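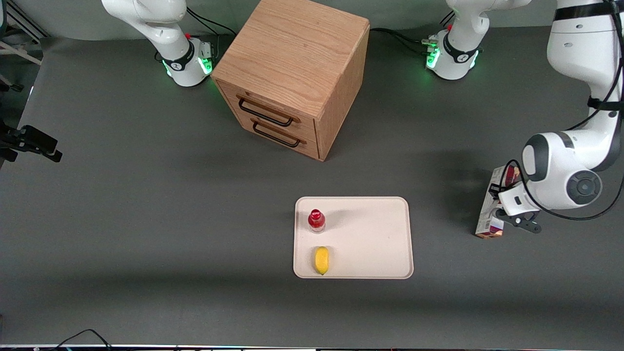 Two-drawer wooden cabinet, black bar handles, both drawers closed.

Wood drawers sticking in summer
Started by jbakke_19, May 3, 2018

jbakke_19
I have a few small wooden drawer units and every year once it gets humid the drawers start to drag. By July I have to pull with both hands. In November they slide fine again. No metal slides on any of them, just wood on wood. What are people using? I tried bar soap last year and it helped for maybe two weeks.

PercyI
Paste wax. Take the drawer out, wipe down the runners and the bottom edges of the drawer sides, put on a thin coat, let it haze, buff it off. I do mine once a year.

Don't use soap. It pulls moisture out of the air and then you have swollen wood with gunk on it.

oldplane
Soap has been used on drawers for a couple hundred years. My grandmother's dresser was done with soap its whole life and it still opens. A dry bar is fine. People get in trouble when they use the soft moisturizing kind.

PercyI
I've cleaned soap off enough runners to disagree. It goes on fine. Then it turns gray and sticky and you're scraping it out of the corners.

suqin_x
Before you put anything on it, find out where it rubs. Rub pencil or chalk along the drawer sides, slide it in and out a few times, and look for where it wore away. On mine it was one spot at the back, maybe an inch long. Sanded it with 120 and it was done.

jbakke_19
Good idea, will try the pencil. How much can I take off? I don't want them rattling in winter.

suqin_x
Very little. A few strokes, test, a few more. If you do it now before the humid weather you won't know how much it needs, so wait until it's sticking.

Dayana M
Is the inside finished? Most of the cheaper units only get finish on the outside and the drawer sides are left raw, so they take on water every summer. I put a coat of shellac on mine, sides and bottom edges, then wax over that. Have not had one stick since.

oldplane
I'd leave the sides bare. Finish adds thickness and you're already tight.

Dayana M
One thin coat of shellac is nothing. If that's enough to jam it, it was going to jam anyway.

jhair.n
I run a dehumidifier in the basement shop and keep it at 40 percent. Before that it would get up near 80 in August and everything stuck, doors too. Costs some on the power bill but I quit fooling with drawers.

PercyI
40 is pretty low for furniture if the rest of the house is higher. It'll swell when you carry it upstairs.

jhair.n
It stays in the shop.

jbakke_19
Mine are upstairs in a room with no AC so that's out for me. Plan is pencil test when they start sticking, sand the high spots, then paste wax. Might do shellac on one and leave another bare to compare.

oldplane
Get the old soap off first. Mineral spirits won't do much for it, use a damp rag and let it dry overnight before you sand.

PercyI
Agree with him on that one.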